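Grilska Hand Grippers (pair) for garment folding benches

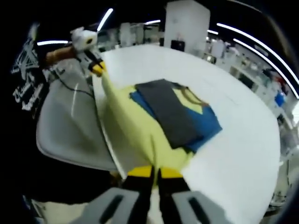 I've been selling workroom gear for a long time and I don't get excited about much, but I do like these. The Grilska is a gripper you hold, one in each hand, and you fold with it pretty much the way you'd fold with your fingers. Every fold gets recorded, and the recordings go toward teaching the folding arms at the end of the line (we pair them with the Pisell arm, but ask me about others).

We put our first pairs into the Barredo laundry in April. The folders there were wary, and fair enough! They'd heard "automation" before and it usually meant fewer shifts. What changed for them was the mix of work. The arms now take the plain tees and the towels, which were wrecking everyone's wrists, and the crew handles the fiddly stuff: collars, linings, anything with a zipper. Two of the senior folders now spend their mornings on the grippers and get paid a training rate for it. I'd push for that at your place too, by the way. It's skilled work and it should be on the payslip.

A few things I get asked. Yes, your hands get tired at first. Most people want a break after 40 minutes or so, and I'd roster it that way. Thin jersey takes a bit of practice, heavy cotton is easy. The tips wear out and they're a cheap swap, no tools. Lefties are fine, the pair is symmetrical. Keep the cable on the outside of your arm or you'll be dragging it through the pile all day.

You'll want a big table at a comfy height and decent overhead light. The Jatum bench is what I'd choose, but use what you've got.

Sold as a pair with cables, a spare set of tips and a carry case. Stock code 2893. Allow two weeks for delivery, a bit longer if you're up north. Bulk pricing starts at five pairs, just send me a note with your colour preference for the case.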